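Cenora Wrist Views – README
February
By Stelios Theodorakopoulos

Welcome, and thank you for taking an interest in our little collection! Cenora holds 272 recorded runs of an arm handling soft, light things, gathered so that the Pruvov grasping model has something gentler than wooden blocks to learn from. We kept the awkward moments in on purpose – a model that only ever sees tidy views tends to get lost the first time the arm hurries.

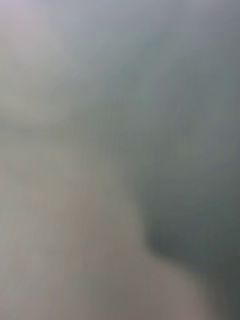 Wrist view, heavy motion blur. Labeled "unclear" and kept.

Labels are given per still. If the person labeling can't say what is in view, the still is marked "unclear" and we leave it at that, with no guessing from its neighbors. Of the full set, 89 runs are held back for testing, so please don't train on those (it's an easy slip, and we have made it ourselves). Cloth flowers get their own folder, and the label gives the part being held – stem, leaf or bloom.

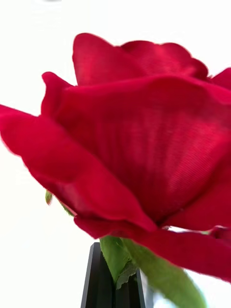 Can I use only the clear stills?
Filter on the "view" column and leave out every row marked "unclear"; the test split stays the same either way.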